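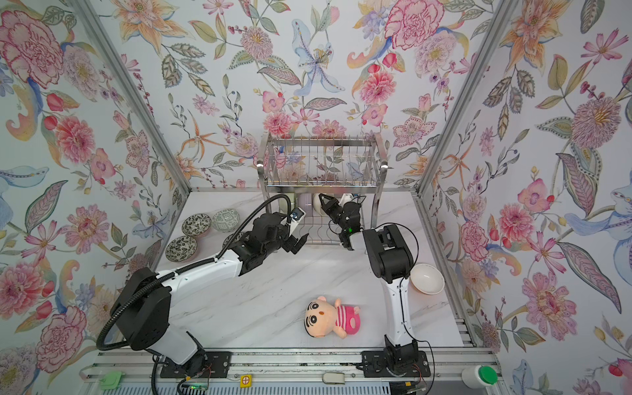
Most of what gets written about home robots is written by people selling them, and we started Letico partly out of irritation with that. We are a shared workshop in Sumville where members build machines for household jobs and then find out how badly they do them. Dishes have taken up most of our time. Two arms on an aluminum rail, a dish rack, a few bowls: on paper it is a weekend's work, and it has used up the better part of a year. The pattern on a bowl matters more than we expected, and so does the rim, which is where the gripper on the right takes hold of the white one in the rack. The flowered wallpaper on the walls gets more comments from visitors than the arms do. We're fine with that.

About us > Who we are and what we don't promise

Letico was set up by Florian Marti and Glenys Stockdale after they had each spent too much money on kits that did less than the box said. Florian came from repairing commercial kitchen equipment. Glenys taught high school shop and still grades everybody's wiring. They rented half a unit behind the old Imhof building, put in two benches and asked people to bring whatever they had half finished at home. A lot of people had something half finished at home.

We have 37 members now. Some come in every evening and some we haven't seen since December. Membership covers bench space, the drill press, the saw, the 3D printers when they are working, and a shelf with your name on it. It does not cover parts. We tried a shared parts fund once and ended up owning a great many motors of the wrong size.

What we build

Mostly arms, because that's what members want to build. We have also had a laundry sorter (abandoned), a cat feeder (works, though the cat disagrees) and a window cleaner that we have asked its owner not to bring back. The dish station is the one project that belongs to the whole shop. Its job is to put tableware into a rack and take it out again without breaking anything. It does that some of the time. When it fails, it usually fails on something a five-year-old could manage, and we would like anyone thinking of joining to hear that from us first.

We keep a log of every run on the dish station, good or bad. It stands at 2,307 entries. Glenys insisted on the rule that a run counts as a failure if a person had to touch anything, including "just a nudge." The success rate dropped a long way the week she brought that in, and we think the lower number is the right one. If you come across a project with a video and no log, ask for the log.

What we doubt

We doubt that a machine like ours belongs in an ordinary kitchen any time soon. It takes up a table. It needs somebody nearby who knows what to do when it gets stuck. A dishwasher is cheaper, and the part our arms are learning, loading and unloading, takes a grown adult a few minutes. Members argue with us about this and they are welcome to. Florian thinks a useful version is possible if you give up on speed. Glenys thinks the whole thing is a very good way to learn wiring.

We also doubt most demos, our own included. On open evenings we run whatever is on the bench, and if it drops a bowl, you get to see it drop a bowl.

Money

Dues pay the rent and the electric bill. Bonico, the hardware store on the corner, gives members a discount on fasteners and gets nothing from us in return except a lot of business in small screws. We don't take sponsorship from anyone who makes robots. We were offered it once, with a script attached.

Joining

Come to an open evening first. If you still want in, there is a one-time fee of $300, which you get back if you leave within 2 months. Beginners are fine. You'll be shown where the stop buttons are before you are shown anything else, and Glenys will look at your wiring.

This site uses cookies to remember your settings and count visits. Accept | Decline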